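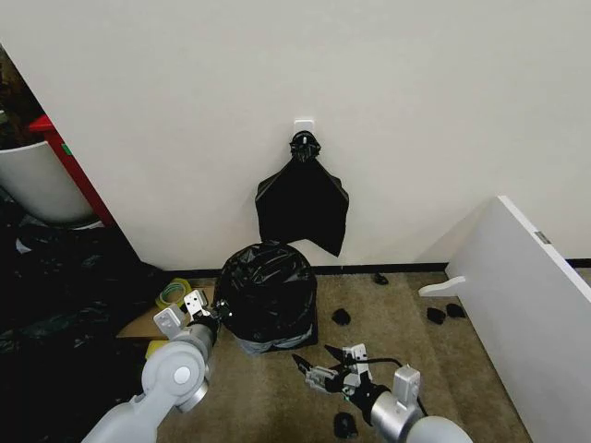 Spare bag on the adhesive hook, can right under it.

kettleback wrote:
Second winter in this apartment and I'm still arguing with myself about adhesive hooks. The lease says no nails and no screws, so everything on my walls is stuck on. The bag has been fine. What I want to hang next is heavier: a winter coat by the door and a framed print in the bedroom. The walls are flat white paint over drywall. I don't know what kind of paint, and the rental office doesn't either.

Last year I put up two hooks from the Kivi multipack in the hallway. One is still there. The other came off in March with a strip of paint as long as my thumb, and I lost 17 dollars of deposit credit on the touch-up. Same wall, same day, same pack. What did I do differently?

morrow_lane wrote:
Did you clean with rubbing alcohol first? Household spray leaves a film and the adhesive sticks to the film.

kettleback wrote:
Dish soap and water on both, then wiped with a towel.

morrow_lane wrote:
That could be it. Alcohol, let it dry, press for thirty seconds, and don't hang anything for an hour. People skip the hour.

Algirdas Rozīte wrote:
I painted rentals for a living for a long time. The hook is usually not the problem. When a building turns over units fast, the new coat goes on over dust, or over old gloss that was never sanded. The paint is then only as strong as its grip on the layer below. A strip that holds well will take that top layer with it when it comes off. You can clean with whatever you like and it makes no difference to that.

Test in a closet. Press a piece of painter's tape down hard, leave it overnight and pull it back slowly. If you get flakes, don't hang anything on adhesive in that apartment that you would mind losing.

pinto176 wrote:
Disagree with the last part. I've had the Stidora large hooks on bad rental paint for three years with bathrobes on them. The trick is how you take them down. You pull the tab straight down along the wall, slow. If you pull toward yourself you will take paint off any wall.

Algirdas Rozīte wrote:
Pulling down helps with removal. The hallway hook came off by itself, if I read the first post right.

kettleback wrote:
Right, it fell on its own. I had an umbrella and a tote bag on it. I heard it go in the night.

pinto176 wrote:
OK, missed that. Then it was overloaded or the paint let go. What was in the tote?

kettleback wrote:
Library books.

pinto176 wrote:
Well.

dunmore_b wrote:
For a coat, get an over-the-door rack and be done with it. Mine is a Donska, the kind with felt on the back of the brackets. It touches nothing but the door. I don't understand why people keep sticking things to walls they don't own.

seventhstep wrote:
Over-the-door racks scratch the top of the door frame if the gap is tight, and then you're paying for that instead. Ask me about my last place in Janside. They charged me for the door and for the frame above it as two separate items.

dunmore_b wrote:
Mine has felt on it.

seventhstep wrote:
So did mine, for the first year. Felt wears through.

morrow_lane wrote:
A freestanding coat tree costs less than a deposit deduction. Takes up floor, I know.

kettleback wrote:
Floor is what I don't have by the door. It swings inward and the closet opens against it. I measured for a coat tree and it would have to go in the kitchen.

lorna_t wrote:
For the print, can you lean it? A dresser top or a low shelf works. I stopped hanging frames three moves ago and just lean everything. If you do hang it, use the interlocking strips on all four corners and take the glass out if there is any. Glass is most of the weight.

kettleback wrote:
It does have glass. I hadn't thought about taking it out. The dresser is under the window, so it would get sun.

lorna_t wrote:
Then no, don't lean it there. Mine faded.

Algirdas Rozīte wrote:
One more thing on the lease. Read whether it says "no holes" or "no alterations." Plenty of them allow small picture nails if you fill them when you leave. A finish nail hole takes a dab of spackle and five minutes. Torn paint has to be sanded, skimmed, primed and painted, and the patch will still show in side light – flat white is the worst for that. I would take the nail hole every time if I were the landlord.

pinto176 wrote:
Agree with that one.

kettleback wrote:
Just looked. It says "no nails, screws or similar fasteners without written permission." So I could ask. I'll send them an email about the print and do the tape test in the closet tonight. The coat can stay on the back of the chair for now.

seventhstep wrote:
Get the answer in writing. And take pictures of the wall before you put anything in it.

kettleback wrote:
Tape test update. Pulled it this morning, and a few flakes came off near the bottom, none higher up. Not sure what to make of that.

Algirdas Rozīte wrote:
Somebody mopped or vacuumed before they painted and the dust settled low. Try again at the height you want to use.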